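Home Recording Room: Inspection Checklist with Comments
Tsuji Listening Group, rev. Aug 27, 2025

1. Power
Power strip rated for the load. Total draw under 1,000 W. OK.
No strip plugged into another strip. OK.
Interface supply (Handard) free of cracks. Replace: strain relief split.
Comment: unit removed from use until the new supply arrives.

2. Soft material and heat
Nothing draped over lamps, heaters or power supplies. OK.
Clearance of 200 mm kept behind the Plorar monitors. OK. 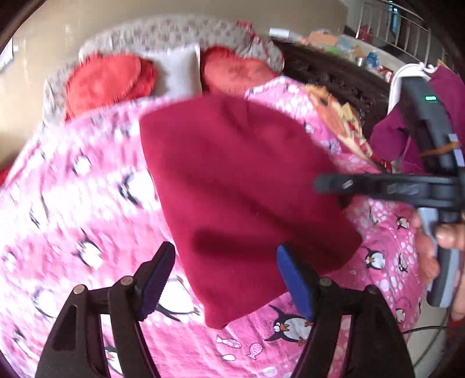 Folded fleece, dark red.

3. Cables and stands
Cables taped down where they cross the walkway. Fail at door.
Boom arm clamp tight, no drift under microphone weight. OK. 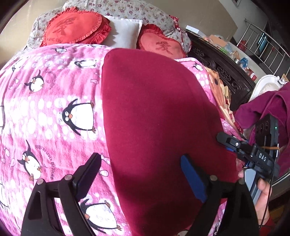

Sang-wook Han: Item 3 should also cover the headphone extension. Mine caught on a chair wheel in July and brought the boom arm down with it. I would fail any cable that has slack on the floor.
Accepted. Added to the next revision.

4. Headphone level
Measured at the ear cup, Fleltham closed-back pair: 66 dB. OK.
Limiter active before the headphone amp. OK.

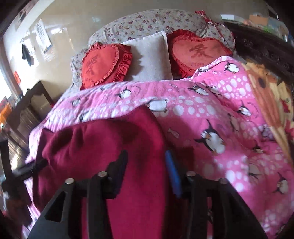 5. Room sound
Clap test at the microphone position; note any ringing above 500 Hz. In a bedroom, record how the bed is made up, as the result can shift between sessions. Cushions propped against the bolster and a blanket folded back near the pillows are entered as such, and left that way until the test is done. Result: slight ringing from the window side. Retest with curtain closed.

Open items: 1 (supply), 3 (door cable), 5 (retest).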